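Farm Record-Keeping Software and Small Dairy Herds: Does It Save Anyone Time?
Final project report, Agricultural Business Management

1. Why I picked this

Every supplier of farm bookkeeping software says its product saves hours. Preltance, the package most often pushed on small farms in our county, promises "less desk time from month one." I grew up around a kitchen table covered in feed receipts, so I wanted to see whether the claim holds up for a herd too small to pay for an office manager.

I wasn't neutral going in. My guess was that the software moves the work from one evening a month to five minutes every day, and that five minutes a day adds up to more.

2. What I did

Two farms let me sit in on their record-keeping from March through May. Ploneck is a dairy that keeps everything on paper and hands a box to its accountant. Koyama is a dairy of similar size that switched to Preltance the previous fall. At both places whoever did the books wrote down start and stop times. I also went through the invoices and receipts myself and checked them against what had been entered.

Two farms prove very little. My adviser pointed this out and I agree.

3. What I found

Ploneck handled 244 documents over the three months and spent 624 minutes on them. Koyama handled 400 documents and spent more minutes in total, but slightly fewer per document. On the face of it the software wins.

I don't trust that result much. Koyama buys feed in small lots from Drasmont, and every delivery comes with its own slip. Those slips are nearly identical and take almost no thought to enter. Ploneck buys feed less often, but its paperwork includes vet bills and equipment repairs that have to be split between accounts. If I leave the feed slips out, the gap between the two farms disappears.

The log sheets have a weakness too. At Koyama, time spent waiting for the program to update was written down some days and left off on others. I only noticed in April, when the notes in the margin stopped.

Accuracy was closer than I expected. I pulled 100 entries from each farm and compared them with the original papers. Both had mistakes. Paper mistakes were mostly arithmetic. Software mistakes were mostly the right amount in the wrong category, and those are harder to spot because the totals still look fine.

4. Cost

The subscription is not the whole bill. Koyama also paid for a training day and a newer laptop, and still pays the accountant, whose fee did not go down. The sales brochure mentions none of this.

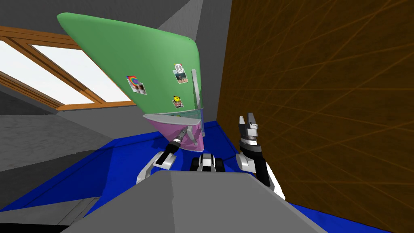 The one clear benefit was speed of answers. When Koyama wanted to know what it had spent on feed since January, it took a few clicks. At Ploneck the same question meant going back through the box. How often a farm that size needs the answer in a hurry is another matter. I saw it come up twice.

5. What I would change

I should have sorted the documents by type before timing anything. I should also have followed one farm through the switch, before and after, instead of comparing two farms with different habits. Three months in spring also misses tax season, when a tidy set of books might earn its keep.

6. Recommendation

A farm the size of Ploneck should not buy Preltance on the time-saving claim alone. I would ask the accountant first whether the fee would drop, and get that answer in writing. If the owner wants monthly figures for a loan application, the case is stronger, though a plain spreadsheet should be tried before paying for a subscription.

Blank copies of the log sheet are in Appendix A. The farms asked me to keep their totals by account out of the report, so Appendix B lists document types only.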